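What should a demo for an open day include if it's all in simulation?

Asked by Candela Manzano, January 2024

I help run a robotics club in Fistari and we have been offered a stand at the college open day. We have no arm of our own, so whatever we show will be a simulated one on a big monitor. Our slot is 300 seconds per group, then the next group comes in. Most visitors will be parents and children of nine or ten. Has anyone done this, and what did you put on the screen? I'm worried they will think it's just a video.

Tamsin Henare

We did this at Lilby in November. Let the visitors pick the object. We had a menu of household things, and the group shouted out which one the arm should go for. After that no one asked if it was a video.

Use two views. Start with the whole arm and the table so people can see the size of it, then go in close to the fingers with a single object. Ours were a Franka arm over a small table with a pill-type bottle and a phone on it, and a close-up with a wristwatch between the fingers.

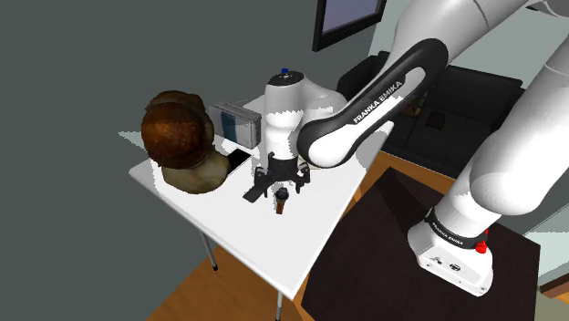
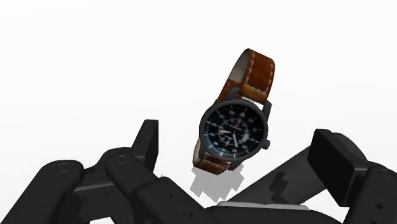
Keep the close-up background plain. Children at the back could follow it much better than the room view. Slow the arm down as well. We ran it at full speed for the first two groups and they missed most of it.

Have a reset key and tape a label over it. Someone will press everything else.

Hatem Bennani

Agree about letting them choose, but I would stick to three or four objects. With a long menu our groups at El Fassi used up half the slot arguing. Also decide beforehand what you will say when a grasp fails. We left the failures in and talked about why they happened, and the parents asked better questions after one of those than after a clean run.

Check the monitor too. The one we were given was too dark for black fingers to show up properly, and we only found out on the morning.

Zoltán Szűcs

Bring your own extension lead.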